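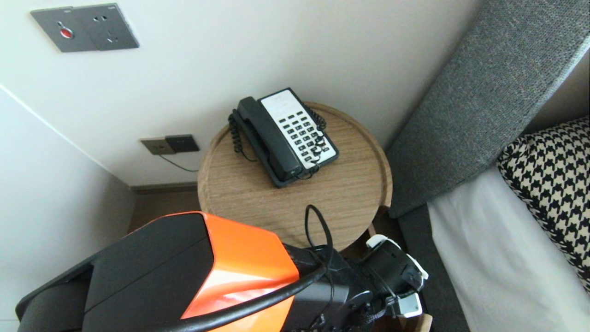 3 min read

Home Workshop Notebook Suppliers Contact

June, Akpalu bedside job, finish tests

Second go at the Trakis oil on oak. Writing this up while the boards are still on the bench so that Milovan can't tell me later I've remembered it wrong.

The claim on the tin is full water resistance at seven days. The rep went further and said you could leave a cold glass on it overnight. I've heard that about every oil we've ever bought, and we've had tables back for rings with every one of them, so I'm treating it as a sales line until the offcuts say otherwise.

Boards are all from the same oak plank, sanded to the same grit, edges sealed. Two coats of Trakis on one lot, two coats of our usual Cidska lacquer on the other. One bare board as a control. Dede applied the oil and I did the lacquer, which was a mistake as she has the lighter hand. If the oil comes out better I won't know how much of that is Dede.

Day 7, water: put a wet glass on each, left it from 5 pm until we opened up. Faint ring on the oil, gone by lunch. Nothing on the lacquer. Bare board a mess, as expected. Kwesi calls that a pass for the oil. I don't. A guest checks out at ten and the next one is in the room at two, and a ring that needs till lunch to go away is a ring somebody sees.

Day 7, coffee: mark on the oil, still there. Slight dulling on the lacquer if you get the light low across it, but I had to hunt for it.

Day 7, hand cream (Nana's idea, and a good one, bedside tables get more of that than water): oil went dark in a patch the size of a thumbprint. Lacquer went soft. I could put a nail in it. Never tested that before and now I'm wondering what's happening to everything we sent out last year.

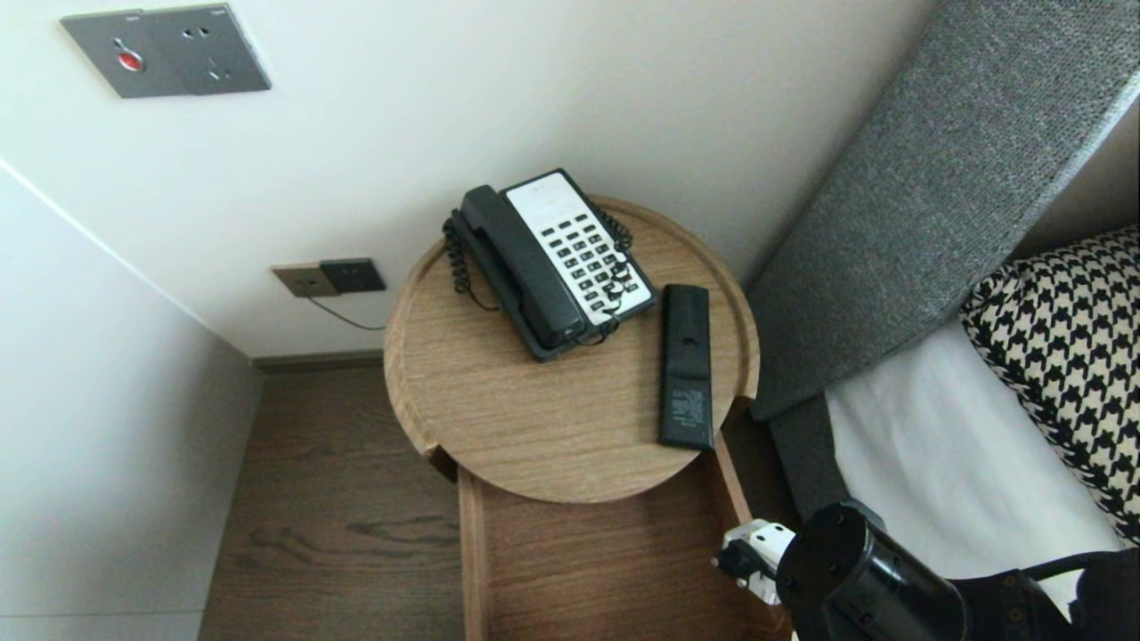
Scratches are another matter. Dragged a loaded block over both, with a bit of grit taped under it. Lacquer shows white lines. Oil shows them too but you can rub a drop more in and they mostly go. This is the one argument for oil I half believe — that the hotel's own people can patch it. Only half, as it depends on them having a tin in the cupboard and wanting to open it. Kwabena says they would. He also said they'd use the felt pads.

Coverage: 100 ml was meant to do all the oil boards with plenty over. It didn't. Dede scraped the last of it off the lid. Either oak drinks more than their figures allow or the figures were done on something much tighter. Asked the rep what timber they test on and got a brochure.

Smell: still there on day 7 with your nose near the board. Not strong, but these are for next to a pillow.

Nana thinks the whole test is unfair and we should wait the full 21 days before touching anything. Fair point on the cure, but the tin says seven, and I'm testing the tin. I've kept back one oiled board and one lacquered one and written HANDS OFF on both. They get the same water, coffee and cream on day 21.

Also ordered a small tin of the Kereo hardener to try in the lacquer. Expecting very little. If it stops the softening, fine, but I want to see it on a board we coated ourselves, not the sample in the shop with the nice bevel.

To do: ask Akpalu what they clean with. If it's the stuff with ammonia in it, half of this page is a waste of time.

Dede to coat both lots next round.

Filed under: Finishes, Oak, Test boards
4 comments 2 shares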